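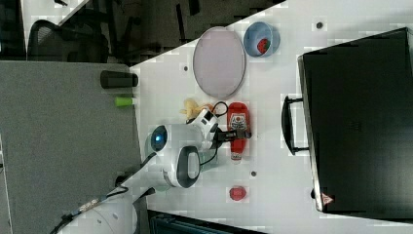
Tableware and table goods at Vurkside: an oval plate, a light blue bowl with a strawberry, and a bottle of ketchup.

About Vurkside

Vurkside is a residential school of housekeeping and table service. We teach the everyday work of the dining room and the kitchen to young people and adults who intend to earn their living by it, and to a smaller number who simply wish to run a household well. The school was founded by the Lindemann family as an evening class in laying and clearing tables, and that subject remains at the centre of the first term.

Our pupils

The school has 28 residential places. Pupils come to us from Nirnov, Voten and the villages between them, and a few from further afield. No previous experience is required. Applicants are invited to spend a day with us before a place is offered, and are asked to help prepare and clear lunch with the current class.

What we teach

The full course lasts two terms. In the first, pupils learn to set a table, to choose plates and bowls suited to the food being served, to handle bottles and condiments cleanly, and to return every item to its proper shelf. Fruit is taught early. Pupils learn to wash it, to portion it and to present it in a bowl, starting with a single piece.

The second term covers menu planning, storage, laundry and the packing of tableware for meals served away from the school. Pupils prepare an outside lunch each Thursday under the supervision of Karim Badawi, Head of Table Service, and are responsible for the inventory both before departure and on return.

Our tableware

The school store holds 1,137 pieces, all of which are in regular use. Plain white tables are preferred for teaching, as plates and bowls of any colour show up clearly against them. Coloured pieces have been part of the collection from the beginning, and pupils are encouraged to combine them – a pale pink or lavender plate beside a blue bowl is quite in keeping with our practice. Chipped items are withdrawn and replaced at the end of each term.

Our staff

Carola Fuchs is Principal and teaches menu planning. Karim Badawi is responsible for table service and outside lunches. Thảo La teaches food preparation and the care of fresh produce. Timo Reuter manages the store and the laundry. Pascal Buschmann is in charge of admissions and boarding.

Visiting the school

Prospective pupils and their families are welcome throughout the teaching year. The school is closed in August – enquiries received during that month are answered when the office reopens. Visits are arranged through the admissions office and normally begin at 10 a.m. with a tour of the dining room, the kitchen and the store. Lunch is provided, and dietary requirements should be mentioned when booking.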